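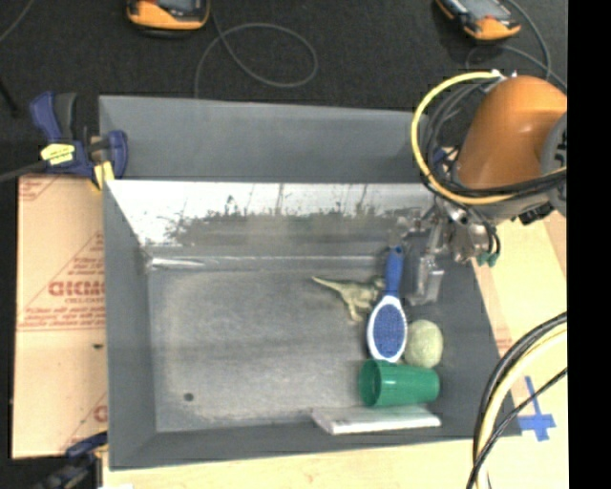 Stop Charging People to Throw Things Away

35 shares | 2 comments

Our town started charging for bulky and mixed drop-offs at the Brakach transfer station in April. The fee is small for one load. It adds up for anyone clearing out a parent's house or moving between rentals, and those are the people who use the station most.

The case for the fee is that it makes people think before they buy. I doubt it. A parent picking out a toy dinosaur or a plastic cup at the store is not thinking about what it will cost to get rid of it six years later. The price shows up at the wrong end, long after the choice was made, and often it lands on a different person.

What the fee does change is where things go. I walk the Siletti Road loop most mornings, and the pull-off by the creek now has bags in it every week. The town sends a crew and a truck to pick them up. We pay for that through taxes, so the cost has moved from one line of the budget to another.

The station took in 1,281 loads last spring, before the fee. This spring it took in 586. The town report calls this a reduction in waste. I would like to know where the other loads went before anyone uses that word.

I would go back to free drop-off for residents and put the cost in the general budget, where it was for years. I would also bring back the swap shelf by the gate. Cups, brushes, balls and small toys used to leave that shelf the same day. It was removed to make room for the pay booth, and the booth could easily stand on the other side of the drive.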